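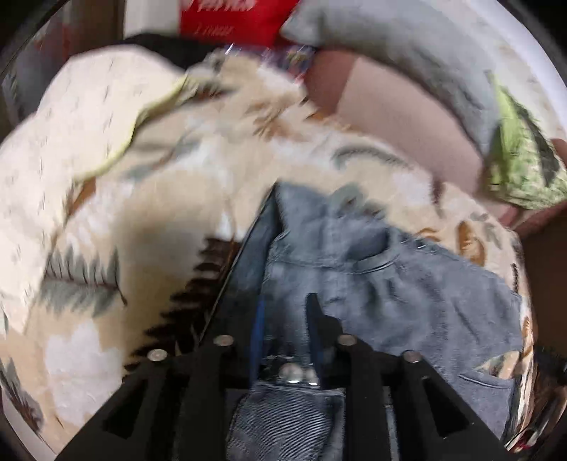 Participants wanted, September

Condico is studying how people pick up laundry, so that Tritness, our folding policy, might someday do it too. It currently treats jeans as a moral dilemma. You squeeze a hand-held gripper, lift, fold, repeat. Sessions last two hours, with four breaks. No robotics experience needed; strong opinions on folding are tolerated. Paid hourly, coffee included. Sign up at the Lindska lab front desk before 5 p.m.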